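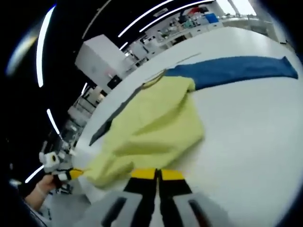 Help wanted: cloth folder and sorter, part time, at Zerkholm

Hi there! I'm Amerley Kyei and I run Zerkholm, a little workroom where we wash, dry, sort and fold cleaning cloths for people who go through an awful lot of them. Cafes, hair salons, a couple of dentists, one very muddy bike shop. I've been doing most of the folding myself and my evenings are disappearing, so I'm looking for two people to come and do it with me (and, on good days, instead of me).

What the job is

You stand at a white table, you take a cloth off the heap, you shake it out, smooth it down and fold it. Then you do it again. If that sounds dull to you, please believe yourself and don't apply! If it sounds kind of soothing, keep reading, we'll probably get along.

We handle 2,115 cloths in an ordinary week. They come in all colors and they do not come sorted. The yellow-green ones, the blue ones and the dark gray ones love to crawl under each other, so half the skill is noticing there's a gray one hiding under the yellow-green one before you fold the pair of them up together. I did exactly that for Ersoy, the salon on the corner, and they were very nice about it, but still.

The fuzzy ones are the ones that need patience. They grab onto themselves and bunch up at the corners, and you have to take hold of a corner and coax it out flat. No yanking, please, it pulls the edges out of shape. The thinner ones slide around more but they fold in no time.

A regular shift goes something like this:

Bring the dry baskets over from the back and tip one out on the table (one at a time, I mean it, I've seen what happens with three)
Pull the heap apart by color
Check each cloth for loose threads, holes and stains that didn't come out
Fold in half, in half again, then once more for the big ones
Stack in bundles of 40, band them and put the customer's tag on top
Anything with a hole goes in the rag bin, anything with a loose thread goes in the mending tray

I do the mending myself. If you like sewing I would be thrilled to share it, though it's no part of the job and I won't sneak it onto you.

Who I'm looking for

Somebody who shows up when they said they would, and who can stay on their feet for most of a four-hour shift. There's a stool, and you're welcome to use it, but the table is set at standing height and everyone ends up standing. You need to be able to tell our colors apart in ordinary room light. You don't need any laundry experience. I'd never done this before I started either, I used to sell carpet.

It's fine if you're slow at first. I'd much rather have a neat stack late than a sloppy one early, and the speed comes along once your hands know the folds. Everybody gets two paid training shifts with me before working on their own.

If fabric softener smells or lint bother you, think twice. We use unscented soap and I sweep a lot, but lint gets everywhere. You'll find it in your pockets.

Hours and place

We're upstairs from Zitness, the gym on Mirkau, side door, green buzzer. There's one flight of stairs and sadly no elevator, which I know rules some people out, and I'm sorry about that. Shifts are mornings or late afternoons and you can have 10 hours a week to start with. It gets busier in August when the cafes put tables outside, and there'll be extra hours then for whoever wants them.

Pay is hourly, every two weeks, and I'll tell you the rate the first time we talk so you don't have to wait till the end of an interview to find out. Training is paid the same. Coffee and tea are free, the radio station is negotiable, and you can wear headphones if you keep one ear open for the buzzer.

How to apply

Drop a note through the side door or come up and ask for me any morning. I don't need a resume. Just tell me your name, which hours suit you, how to reach you, and a line or two on any job you've had where you worked with your hands (paid or not, raising kids counts, so does a garden). I'll have you come by for a short try-out at the table with a basket of clean cloths, so you can see whether you like it.

Please get in touch by 16 Jan 2022. I answer everyone, though it may take me a few days if the dryers are acting up.

Amerley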